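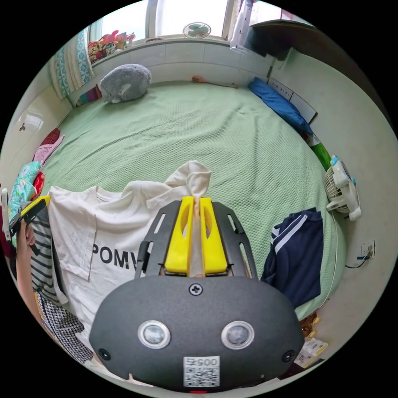 ### Handheld gripper drops out halfway through a shirt fold, red light stays on

**Sebastián Zapata**, August 2023

I record clothes folding at home with a pair of handheld grippers (the yellow finger kind, unit 005). For the last 6 sessions the same thing has gone wrong. I pinch the shirt, lift, start the fold, and the width reading freezes. The fingers still move when I squeeze, but the log shows one value until I restart. The red light at the bottom is on the whole time, so I can't use it to tell.

It happens with T-shirts and not with the jacket. Last good file is 1255. I already swapped the cable and reinstalled the recorder. Do I have a bad sensor or is it something I'm doing?

---

**Dukus**

Had this in October. On mine the small connector inside the housing was working its way out. A thick jacket kept the fingers open and the wire never pulled. Thin cotton lets them close all the way, and that last bit of travel tugs on it.

To check, start a recording with nothing in the fingers and close them fully 5 times, slowly. If the reading freezes near the closed end, it's the wire. Power off, take out the top screw, and push the connector back in until it clicks. Leave some slack before you close it up. My screw was tight, so use a driver that fits.

Throw out the files where it froze. The video looks fine but the width is wrong, and anything trained on it will let go of the shirt at the wrong time.

---

**costa_r**

could be heat. mine gets warm after 90 minutes. try a fan on it

---

**Seltetti**

Don't open it if it's still under warranty. Do the closing test from Dukus first and send them that log. Also check for lint between the fingers. I had a thread from a white shirt wound around one of the slides and it looked a lot like a dead sensor. Tweezers got it out.

---

**Sebastián Zapata**

Froze on the third close. Opened it and the connector was half out. Pushed it in and did two shirts with no freeze. Will post again if it comes back.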